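Archives > Kitchen and Bath Fitters List > Worktops > Re: Oiled wood next to the sink, second attempt

From: Bezawit Adugna
To: the list
Date: August 5, 2018
Subject: Re: Oiled wood next to the sink, second attempt

Dear all,

I answer to Tekle's message from last week, which I quote in part, so that people who deleted it can follow.

> From: Tekle Tekleab
> I have now the same complaint from two customers. Solid oak
> worktop, 40 mm, undermounted sink, oiled by us before fitting
> and once more after. In April it was perfect. Now there is a
> black line along the front of the sink cutout, and on one of
> them the wood has opened at the end grain beside the tap.
> The first customer wants a new top. The second is kind but she
> wants to know what I will do. My supplier says it is the
> customer's fault because they did not oil it. Has anybody
> repaired such a thing without taking the top out? And what do
> you write in your papers about oiling?
>
> Tekle

Tekle, I am sorry for your two customers, and for you. I had four of these in my first years, and I will write what I did, also the part that went badly.

First the black line. Oak has a lot of tannin in it, and when water stays in the wood and there is some iron near, it becomes black. The iron can come from steel wool, from a cheap screw, from a can which stood there overnight. If the line is only color and the wood is still hard when you press it with a fingernail, you can remove it with oxalic acid. I buy it as powder and mix it in warm water in a plastic cup, never metal. Put it on with a brush, wait, rinse very well, and repeat on the next day if necessary. Please wear gloves and glasses and do not sand the place while there is still acid in it, the dust is very bad for the nose and throat. I did this once without rinsing enough and I coughed for two days.

If the wood is soft, the acid will not help. Then you must cut.

For the cutting I use the router with the sink removed. You take away the soft part of the edge, four or five millimeters is often enough, and you look if the sink still has enough wood above it. On one kitchen I could simply make the cutout a little larger and nobody could see the difference. On another one the rim of the sink would have been visible, so I glued in a strip of oak from the same board. I had kept the offcut from the sink hole. Since that job I keep every offcut for a year, with the name of the street on it in pencil. My husband is not happy about the garage.

Now the opened end grain. I believe this is the bigger mistake, and it is ours, the fitters', more often than the customer's. We oil the top side nicely because it is the side people look at. We oil the front edge. Then the hole for the tap is drilled in the kitchen at four in the afternoon, everybody wants to go home, and the inside of the hole stays raw. The end grain drinks water like a straw. The tap leaks two drops every day around the base and after three months you have what Tekle has.

What I do now is this. I drill the tap hole and cut the sink hole in the workshop when the measures allow it. I sand the inside of the cuts to 180. I put three coats of thin epoxy inside the tap hole and on the whole vertical edge of the sink cutout, with one night between the second and the third. Only after that comes the oil on the rest. Somebody on this list wrote years ago that epoxy is cheating and that oil alone must be enough. Maybe in a house where two careful people live. My customers have children.

For oil I tried a number of them. I used Omier hard oil for a long time and I have nothing against it on a table. Next to a sink I found I must come back too early. I changed to the Gaklow two-part oil, which costs more and must be used quickly after mixing, but the edge stays closed. I have no connection with them, I pay the same as everybody. If you change from one oil to the other, sand back to clean wood first. I put Gaklow over old Omier one time and it stayed sticky for a week, in my own kitchen, thank God. 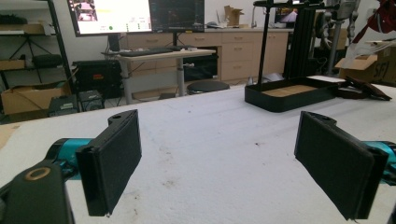 How many coats of oil should the underside of the top get?

The same number as the upper side, and done on the same days, or the board takes moisture from one face only and starts to bend.

I write this because many shops send the top with the underside raw, or with one thin coat. Above a dishwasher this is a disaster. The steam comes out of the front when the customer opens the door too early, and goes directly up in the wood. I fix an aluminum foil strip under the top over the dishwasher, the full depth of the machine. It is ugly but it is hidden. I also leave the screws in long slots, not in round holes, so that the board can move. If Tekle finds that the top is screwed tight in round holes, this alone can explain the opening beside the tap.

About the silicone. On an undermounted sink I make one line between the steel and the wood before the sink goes up, then clamps, then I clean with a finger and soap water. No second line on top afterwards to make it pretty. The second line comes loose, water goes behind it, and it stays there where the customer can not see it. I think half of the black lines begin in this way.

Now the paper, because Tekle asked it. For a long time I gave the customer a sheet from the supplier, full of words nobody reads. Now I give one page which I wrote myself, and I read it aloud with them at the end of the fitting, standing at the sink. It says these things, more or less in these words:

Wipe the water from around the tap every evening.
Oil the area at the sink after one month, then after three months, then every half year.
If a drop of water does not make a ball any more, it is time to oil.
No wet sponge left on the wood overnight. No cast iron pan, no opened cans.
Call me when you see gray. Gray is cheap, black is expensive.

They sign it and I sign it, each keeps one. I leave also a small bottle of the oil and a cloth. Please tell them to put the used cloth in water or spread it outside, because a cloth with oil can catch fire by itself when it is crumpled. I say this two times.

On the money. For the last big repair I charged 897 in total, with sink out and in, the strip glued, and new oil on the whole top. A new top in the same oak was offered to the customer for 2,000 without fitting, so she was content. When it was my own raw tap hole, I charged nothing. Tekle, if you look in your two tap holes with a small mirror and the wood inside is raw, then I think you should pay, at least for the work. If it is sealed and the surface at the sink is dry like paper, then it is fair to share it. The supplier's answer is too easy. He has not seen the kitchen.

For the second customer, the kind one, I would go there soon, take out the tap, dry the hole for some days with a small fan, and then close the crack with epoxy from below. Put tape on the upper side first. Do not fill a crack when the wood is wet, it will only push it open at another place. I measure with a moisture meter and wait until it shows the same as the far end of the board. On my worst one this took 17 days and the family washed the dishes in the bathtub. I brought them a cake.

And if a customer wants wood and also wants no work with it, I tell them now to take wood on the island and something else at the sink. I have done two kitchens with the stone-look compact board from Ernness at the sink and oak for the rest, and the joint between them gets a small metal profile. The wood can move there and nobody calls me. Eglītis makes such a profile which is only 3 mm wide and you can order it in 600 mm pieces, good for a standard depth.

One question back to Tekle - were the two tops from the same delivery? If the boards came too wet from the factory, you would see also small gaps at the glue lines far from the sink. Please look at it before you discuss with the supplier.

Greetings,
Bezawit

Comments (4)

tapandtile: The long slots, yes. I was called to a split beech top last winter and there were eleven round holes with the screws driven in as hard as they would go.

Tekle Tekleab: Thank you Bezawit. Same delivery, both of them. I looked with the mirror and one hole is raw, the other has one coat maybe. So I pay for one and will talk about the other.

R. in the workshop: Does the epoxy edge show yellow next to pale wood? I am thinking of maple.

Bezawit Adugna: On maple a little, yes. Stop the epoxy one millimeter under the top corner and let the oil do the rest.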